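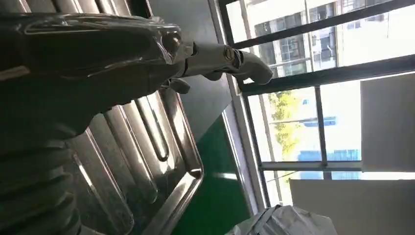 A gripper finger and a ribbed steel tray at the Wandlow workshop.

March | By Suha Zoubi

Learning from examples takes a lot of them. At Wandlow, Neema Ogola's team recorded 136 in 6 weeks, each one a short run of a person guiding an arm through a task.
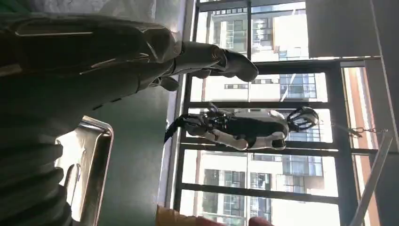
Sorting the good from the bad

Nikau Tapsell reviews every run before training. He threw out 16, mostly for slow starts.

"A bad example gets copied too," he said.
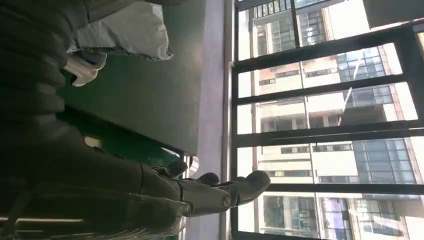
Failed grasps stay in if the operator recovers. Ogola wants more of those, and two new operators start next month.

14 comments | 2 shares
Contact Wandlow Review | Copyright | Back to top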